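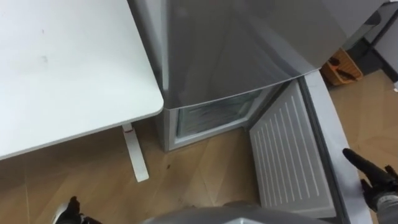 A refrigerator does not belong against a desk. I have held this view since we fitted out the back office at Provik, and the arrangement has its defenders, chiefly Haoran Pan, who likes a short reach.

1. Clearance

An open door needs its full swing, plus standing room. With a low freezer compartment the user also has to bend, and a desk corner beside the cabinet sits at head height on the way up. I would keep 800 mm clear in front and 64 mm at the side. A rounded corner lessens the injury but gives back no space. 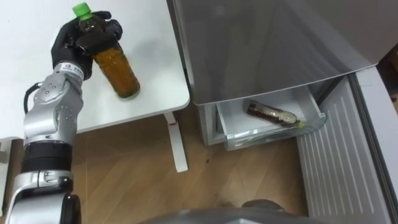 2. Bottles

Anything going in or out of the refrigerator gets parked on the nearest flat surface. A bottle of tea set near the front edge of a desk is one elbow away from the floor, and a wood floor shows every spill. Yulan Zou proposes a raised lip. I propose a shelf elsewhere.
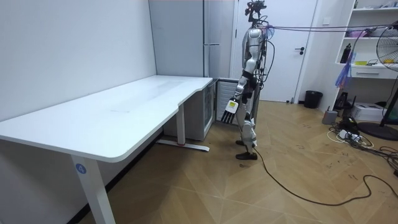 3. The L-shaped desk

An L-shaped top uses a corner well and should be left to do so. Ours is 1,560 mm on the long side. White shows smudges early, which I count in its favor: it gets wiped. Put the refrigerator on another wall and run its power separately.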